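Ein Arm für die Werkstatt

Wer Genalyn Lumbao in der Gemeinschaftswerkstatt Ollstead besucht, bekommt erst einmal Kaffee und dann eine ziemlich lange Geschichte über Kabel. Seit März baut sie hier mit Crisanto Fajardo an Clurkero, einem Aufräumroboter, der eines Tages die große Werkbank freihalten soll - abends, wenn alle anderen schon die Jacke anhaben. 900 Euro haben die beiden bisher in Gestell, Netzteile und einen gebrauchten Rechner gesteckt, und das Gestell steht inzwischen so fest, dass man sich draufsetzen könnte (Crisanto hat es ausprobiert).

Geübt wird vorerst am Bildschirm. In der Simulation darf der Arm danebengreifen, so oft er will, und Genalyn kann die Tischplatte mit allem füllen, was ihr gerade einfällt. Runde Dinge mag sie besonders, weil die so gern wegrollen, wenn ein Finger sie zu früh berührt.

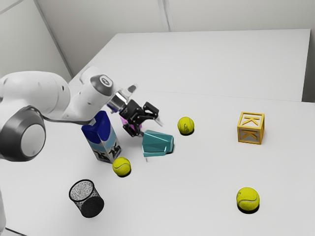 Übungstisch in der Simulation: der Greifer dicht über der Platte, ringsum Tennisbälle, Getränkekarton und K-Würfel.

»Am Anfang habe ich nur Würfel hingelegt, und alles lief wunderbar«, erzählt Genalyn und lacht. »Dann kamen die Bälle, und ich saß bis zwei Uhr nachts da.« Von 14 Greifversuchen gelangen an einem guten Abend 13, und über den einen, der schiefging, können die beiden länger reden als über alle anderen zusammen.

Crisanto kümmert sich derweil um die Halterung für den echten Arm. Die erste Platte war zu dünn und schwang bei jeder Bewegung mit, die zweite liegt schon gebohrt im Regal, gleich neben dem Schraubstock, und wartet noch auf ihre Gewindeeinsätze.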